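Skorkton tourism campaign - anyone seen the billboards?

lakerat46
Drove home from Gralville on Saturday and passed three of the new "Skorkton: Still Blue" billboards before I hit the county line. I didn't know anyone thought we'd stopped being blue. Now I'm wondering what I missed.

pier_pressure
You missed the algae story in July. It was one cove, it lasted less than a week, and the TV station in Pirmont ran it like the lake had caught fire. My cabin bookings fell off a cliff. I'm glad somebody is spending money on it.

lakerat46
Sure, but the people in Gralville never saw the TV story. They have their own TV. So the town paid to tell them there was something to worry about.

Maengsider
Has anyone looked at the cost? It's in the town minutes. $3,000 a month for the boards, plus $1,690 for the slogan. That's a two-word slogan if you don't count Skorkton, and we already owned Skorkton.

pier_pressure
That's cheap for advertising. I've paid more for a worse logo.

Maengsider
We've seen your logo.

dockside_dot
I run the snack counter at the public beach, so here's my view from the fryer. Weekday traffic was fine all summer. Weekends were down, and the folks who stayed away were the day trippers from Pirmont. They don't drive past any of those billboards. They come up Route 34.
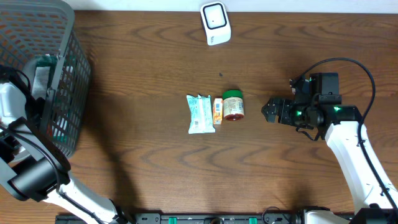

What they want to know when they call is whether the restrooms are open and if there's parking. I have never once been asked what color the water is. Put the money into the lot and I'll paint "still blue" on the side of my building for free.

pier_pressure
The lot floods every spring, Dot. You could advertise it as a second lake.

lakerat46
Still Brown.

Maengsider
That'll be $1,690.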